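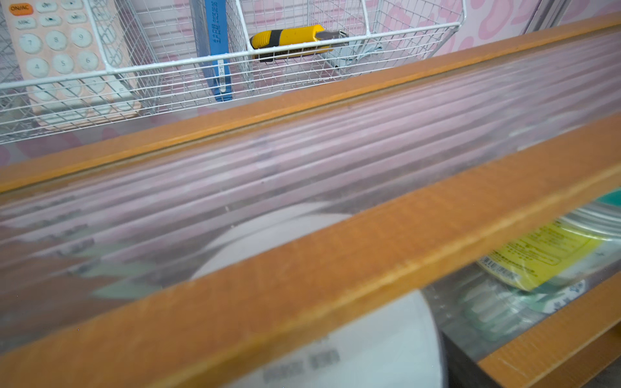
Calculator and office supplies in a wire basket

New from Cleser: Bulum portable speaker

Cleser has added the Bulum portable speaker to its wholesale list. It plays by Bluetooth or by cable, and the battery gives up to 13 hours of music at middle volume. Two Bulum units can be paired for stereo sound – please update both to the same software before you try this.

The speaker comes in black, gray and dark green. Smallest order is 16 pieces, and colors can be mixed in one carton. For orders over 2000 pieces we print your logo on the front without extra cost. Delivery of the first lot starts in May.

Samples are available now. Please write to Kerstin Hellwig in the sales office and tell her the color and your shipping address.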